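Guvlow Two-Arm Table Cell for Cloth Handling

Home / Equipment / Textile and laundry / Guvlow

Guvlow is a table cell with two robot arms for the handling of small cloths: towels, wipes, napkins, pillow covers. It is made for laundries and textile service companies where people today stand many hours at a sorting table and pick, open and lay the same kind of piece again and again. The cell takes over the picking and the first laying. The people keep the checking, the exceptions and the decisions about quality.

The product is developed by Partanen and sold and serviced by Himville. The page was last updated on Feb 28, 2025.

Why a table and not a closed machine

Large folding machines are very good when you have one type of cloth in large quantity. Many of our customers are not in this situation. They have mixed bags, small lots and customers who change their order in the same week. For such work a closed machine stands still a big part of the shift, and the hand table beside it is always full.

We therefore started from the hand table. Guvlow works on a flat, light-colored top at normal working height, and the arms reach over it from the two ends. When the lot changes, the operator chooses another program on the panel and continues. There is no mechanical change of guides or belts.

The two arms do not need to carry the same tool. In the standard delivery one arm has a three-finger gripper, which is better for taking a thick or uneven piece, and the other has a parallel gripper with narrow fingers, which is better for finding an edge in a cloth that lies in a heap. Customers who handle only thin pieces can order parallel grippers on both sides.
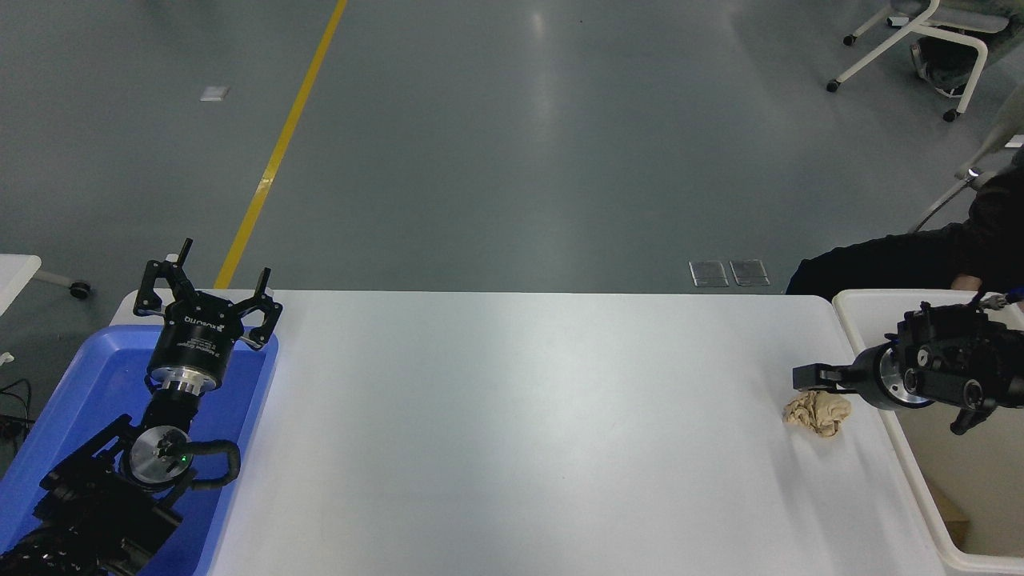 The most difficult moment in the work is always the first grip. A cloth that comes out of a bag has no clear corner, and a person solves this without thinking, with the fingertips. The arm must do it slower. It goes down close to the cloth, closes on one fold, lifts a little and looks again. If the fold is wrong it puts the cloth back and tries from another side. After 2 tries without result, the piece is pushed to the operator side of the table and the cell goes on with the next one. We decided this limit together with the first users, because waiting for a machine that tries again and again makes people tired and angry.

What changes for the people

At Ellier, a textile service company, the first Guvlow cell was taken into use in November. Before this, the sorting room had a rotation where each person stood at the table for half of the shift. Now one person looks after the cell and takes care of the pieces which it gives back. The others have moved to repair, packing and customer returns.

Hertta Laaksonen is the shift leader of the sorting room. She told us that the first weeks were not easy. "People asked me if they should train the thing that takes their place. I did not have a good answer on the first day. We sat down and wrote on paper which tasks go to the cell and which tasks stay, and who learns what. After this it was more calm."

Orlando Condori has worked at the sorting table for many years and was the first operator of the cell. His opinion is mixed, and we print it as he said it: "My shoulders are better, this is sure. But I was faster than it with the difficult ones, and I am still faster. What I like is that I can stop it myself and change the order of the lots. With the old line I had to call somebody."

The number of pieces handled by the cell in one shift at Ellier is now 1,542. Of these, 54 were given back to the operator on the day of our last visit, most of them cloths with a torn hem or two pieces twisted together. The result at another site will be different, and we make a test with your own textiles before any offer.

Working near the cell

The arms move with limited speed and force. The operator area is marked on the floor, and the stop button is placed on both long sides of the table. A risk assessment at the customer's site is always part of the delivery — it is not possible to order the cell without it.

Training

Two operators and one maintenance person are trained at your site. Xiaoqing Yao, who leads our training, asks that the operators are chosen from the people who do the table work now. They know which cloths make trouble, and they notice early when a program is not good. The training is done during paid working hours, and we write this in the contract.

Technical information

Arms: two, articulated, with cable protection sleeve
Grippers: one three-finger, one parallel (standard); two parallel (option)
Stored cloth programs: 277
Operators needed: one per cell
Languages of the panel: English, Finnish, Spanish, Chinese
Not suitable for: bed sheets, duvet covers, wet textiles

Delivery and service

The price includes installation, risk assessment, training and the first year of service. Spare gripper fingers are kept in stock. For a textile test or a visit to a working cell, please contact Teemu Ahonen in sales. Questions about existing installations go to Toivo Hakala in service — please have the serial number of the cell ready when you call.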